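Cloth Diapers for Dishes: The Case Against Paper Towels in Shared Kitchens
Opinion, by Riet Hermans

The shared kitchen at Wurneck serves 65 tenants on two floors. Paper towels have been the default there for years, and the supply order is renewed each March without discussion. I think the default is wrong, on grounds of cost and storage.

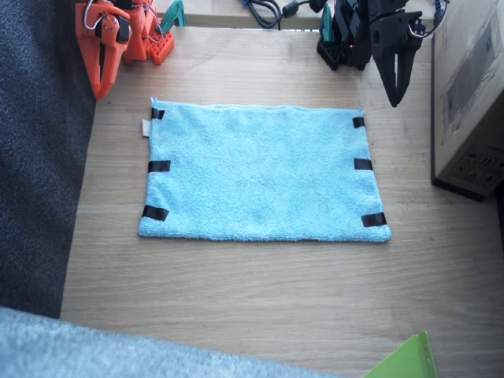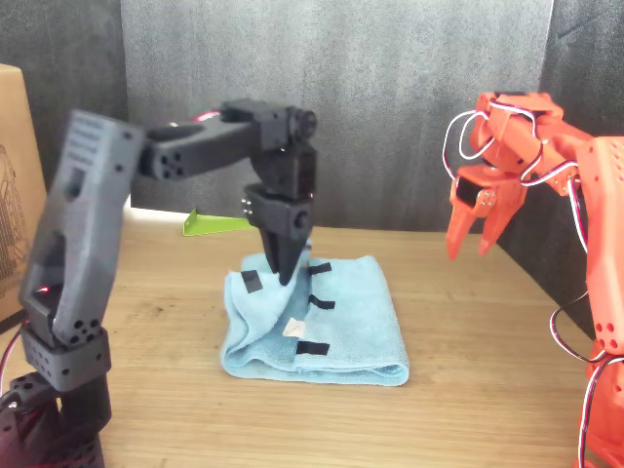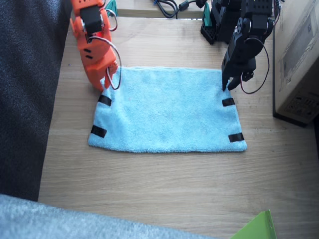
A light blue microfiber towel on a wooden tabletop.

Paper is bought by the case and priced by the roll, and both figures hide what matters, the cost per wipe. A sheet is used once. A spill of any size takes several. At Wurneck the order runs to 2,000 rolls a year, and the cases fill a closet that could hold the mop buckets now parked in the stairwell.

A reusable cloth has a higher purchase price and a laundry cost. Both can be calculated. Assume a stock of 200 cloths and 150 washes per cloth before the edges go. The purchase price divided by 150 is small enough that laundry becomes the larger item. Laundry in turn depends on load size. Half-empty machines are the usual reason a cloth program looks expensive on paper, and the remedy is a fixed wash day and enough stock to reach it.

Ward Vanhove, who manages the building, objects on hygiene. The objection is valid for cloths left damp in a sink. It applies much less to cloths used for one shift, dropped in a lidded bin and washed hot. Raw meat juices are a separate matter, and I would keep one roll of paper under the counter for them.

Two details decide whether a program survives. The first is fabric softener, which coats microfiber and reduces its absorbency. The Van Acker laundry adds it unless told otherwise in writing. The second is color. One color per room keeps restroom cloths out of the kitchen, and any printed label will fade well before the dye does.

The contract with Funov allows a change in quantity at renewal. I propose cutting the paper order by half for one year, buying the cloths from the difference, and reporting the laundry bills to all tenants every quarter.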